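Etim cell: your questions answered

What is the Etim cell?
It's our peg-and-hole test station, and we love looking after it!
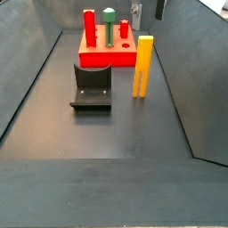

Resetting takes a minute once you know the order. Wipe the tray, put the red block back, then check the black cradle: both silver screws should be snug.

How often is the tray cleaned?
Every 278 runs.

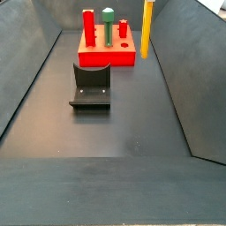 Who do I tell about a fault?
Nadiia Bilyk, who keeps the repair log (3,534 entries and growing!).

Can I swap the board myself?
Please do. Power down first, lower it in level
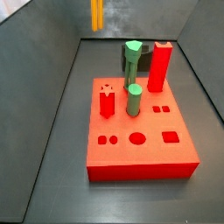 and run the slow check before going back to full speed.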